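Progress report to the Cudberg Fund
Small Parts Handling Project, Varnberg workshop
Reporting period ending July 2024
Prepared by Tamara Lungu

Dear all,

Thank you for your patience while I got this one written. It has been a full few months, and most of what I have to tell you concerns the open day, which took up a good deal of our time beforehand and has given us a good deal to think about since. I have tried to keep the money and the milestones to the end, where you can find them without wading through the rest of my news, though I hope you will read the rest as well!

You will remember from the March report that we had promised to show the two-armed robot to people outside the project before the summer was out. At that point it was working on one part only, and rather slowly, and we were all a little nervous about putting it in front of visitors who sort fasteners for a living. We went ahead anyway, and I am very glad we did. We had 45 visitors over the course of the day, among them a party from the Jitby plant, several people from Yurchenko who run the packing line there, and a cheerful group of college apprentices who had come by minibus and stayed well past the time their driver wanted to leave.

We ran the demonstration in short sessions with 15 people at most in each, so that everybody could get close enough to the table to see what the fingers were doing. I gave a few words of welcome at the start of each session (fewer as the day went on, to general relief) and then we let the robot get on with it. The task was the one set out in your original grant letter, moving loose metal nuts out of a compartment tray and into a flat tray beside it. It sounds like nothing much when you write it down. For a machine it is quite a fiddly business, as the nuts settle into the pockets at whatever angle they please and the fingers have to come down between the walls of the pocket without catching on them.

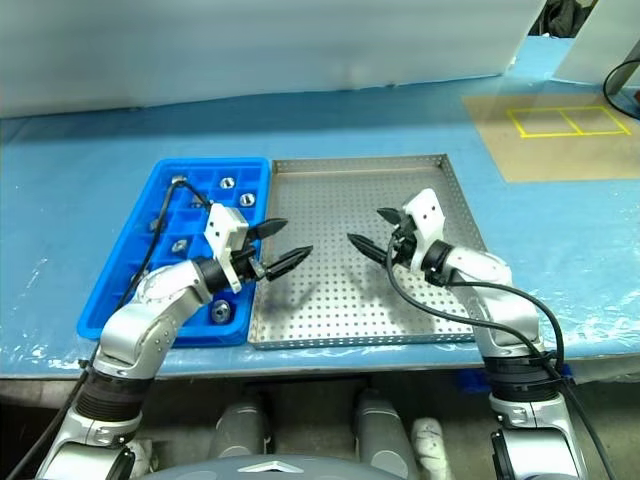
The two arms over the trays, with nuts in the pockets of the blue one and the perforated metal tray next to it.

We spent longer than I would have liked choosing those trays. The first ones we tried had deep, narrow pockets that suited our drawings far better than they suited the grippers, and in the end we changed them for something simpler. The folded rims on the metal tray have been a small blessing too, and I would like to keep that style when we order more. The clear sheet over the table has done its job of keeping grease off the surface, but it does crinkle up, and one of the Jitby visitors pointed out that a tray sitting on a fold will not sit quite level. We have since made a habit of smoothing it out under the trays at the start of each run, and I have asked for a quote for a proper mat.

The comments we had on the day were generous and also very practical, which was what I had been hoping for. The Yurchenko people were less interested in speed than I had expected. What they wanted to know was what happens when a nut is dropped, who goes to pick it up, and whether the machine has to be stopped while they do it. We had an answer for the stopping (yes, at present, every time) but not a very good one for the rest, and I have moved this up our list as a result. Several visitors asked about washers, which tend to lie flat and are a much harder thing to pick up with pointed fingers. We have not tried washers at all yet and I said so.

The apprentices asked the best question of the day, which was why the robot needs two arms if only one of them is picking. The plan is for the second arm to steady the tray and, later on, to take a part from the first and turn it over. Explaining this to a row of seventeen-year-olds made me see that our plan says very little about how the handover will be tested, and we have now written that section out in full. I attach it separately.

There were two stoppages during the demonstrations. One came when a cable worked itself into an awkward position and we chose to halt the arm and move it, and the other was a fault in the control software that needed a restart and cost us most of a session. Nobody was hurt and nothing was damaged. The visitors in that session were very kind about it and had their tea early, and we invited them back to join the one after.

Now to the figures. The open day cost £500, which was the amount set aside for it, and covered printing, refreshments and the hire of extra chairs. The first milestone, picking a single size of nut from the compartment tray, is complete. The second, mixed sizes, is under way and I expect to report on it fully next time. The handover work between the two arms has not started and is running later than planned, mainly on account of the time we gave to the open day, and I would like to talk to you about moving that date.

Jitby have asked whether they might bring a box of their own fasteners for us to try, and I have said yes, subject to your agreement. Could you let me know if you would like somebody from Cudberg to be here when they come?

With warm thanks as ever,
Tamara Lungu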